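Part-time proofreader wanted for seed and bulb catalogue
Hetuvmont Seeds, Cairns Yard. Eight hours a week, October to May

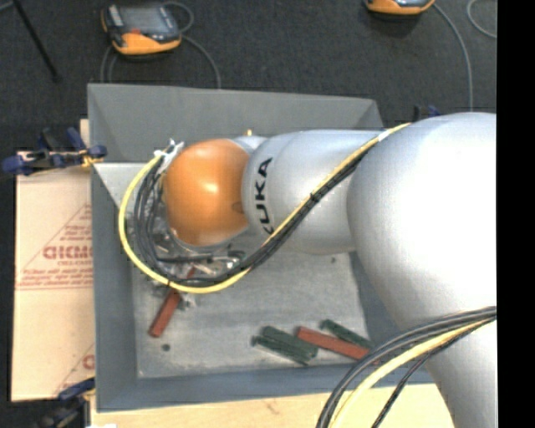 What the job is

We publish a catalogue twice a year. It is printed on paper and posted to people who read it in the bath and then write to us. The spring edition has 224 pages and lists 2,983 varieties, each with a Latin name, a common name, a sowing month, a height, a spacing and a short paragraph promising more than the weather will deliver. All of it has to be read by someone who minds.

Our last proofreader has retired after many years of minding. In the gap we managed to sell a dwarf sunflower with a stated height of 8 metres. Orders were excellent. The letters afterwards were less so.

What you would be doing

Reading proofs, on paper, with a pen. We will provide the pen.
Checking heights, spacings and prices against the stock list, which is kept in a spreadsheet called Dostach for reasons that have left the company.
Spotting when the same bean appears twice under different names. Sometimes this is a mistake and sometimes it is the Rivari range, which has its own ideas about beans.
Querying adjectives. We are allowed one "stunning" per double page and the dahlia section is currently well over.
Answering a small number of letters from readers who have found something you missed. They will be polite for the first paragraph.

Who we are looking for

You can spell fuchsia without stopping to think, or you know that you can't and look it up every time. Either is fine. You don't need a degree, a certificate or a garden. Some experience of checking other people's work would help, whether that was in print, in a school office or at the kitchen table over somebody's homework.

Latin is not needed, though you will pick some up and may find it hard to stop using it at parties.

We would rather you were slow and right. If you like to rewrite things until they sound more like you, this will be a long winter for both of us.

Hours and pay

Eight hours a week, split however you like, except for the fortnight before we go to print, when we would like you here on both mornings we agree on. Pay is by the hour and will be set out in full before the interview, so that you needn't guess and we needn't be coy. Holiday is paid. Tea is free. Biscuits are run on a system of trust which has mostly held.

You can read at home once you have done your first month in the office. There is a bus stop opposite the yard and a bicycle rack with a roof.

How to apply

Send us a letter of one page saying what you have read closely and what you found wrong with it. Please don't send a CV in more than one colour. Post it to the catalogue desk at Cairns Yard, or hand it in at the shop counter, to reach us by Thu 1 October.

We will reply to everyone. If there is a mistake in this advertisement, do mention it in your letter. We didn't put one in on purpose, but then we didn't put the sunflower in on purpose either.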